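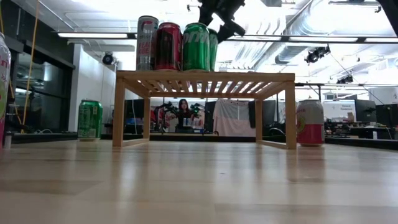

Ticket 2759
Subject: Slatted drinks shelf wobbles, cans drift
Opened by: Vinzenz Grabner
Assigned to: Leopold Pfister, Sanard furniture desk
Status: Closed, under protest
Date opened: 10 May 2024

Grabner: The little slatted wooden shelf (Toom, natural finish) rocks when I put a can on the back edge. It ticks like a clock with a grudge. I own 36 cans of assorted soda and would like to display a few of them with dignity.

Pfister: Thanks for writing. Is the table level?

Grabner: The table is glossy, pale and expensive. I assumed level was included.

Pfister: Please put the shelf on the floor and press on each corner in turn.

Grabner: Done. It rocks on the floor too, front left to back right. My knees have asked to be named in this ticket.

Pfister: Then it's the shelf. Loosen the screws on the low rails a half turn, stand it upright, lean on the top with both hands, and tighten again while leaning.

Grabner: I have two hands. Both were leaning.

Pfister: A second person is recommended. See page 7 of the leaflet.

Grabner: Page 7 is a warranty card in Dutch. Found a colleague. Rocking is gone. New problem: the slim cans tilt if they land over a gap between slats.

Pfister: Set them so the rim of the base crosses two slats. Wide cans shouldn't care.

Grabner: They don't. The slim ones are now parked along the back with the others and have stopped sulking. Do you sell a solid top?

Pfister: We had one in January. It was called Kandach and it cost more than the shelf.

Grabner: Close the ticket.

Pfister: Closed. You will receive a short survey.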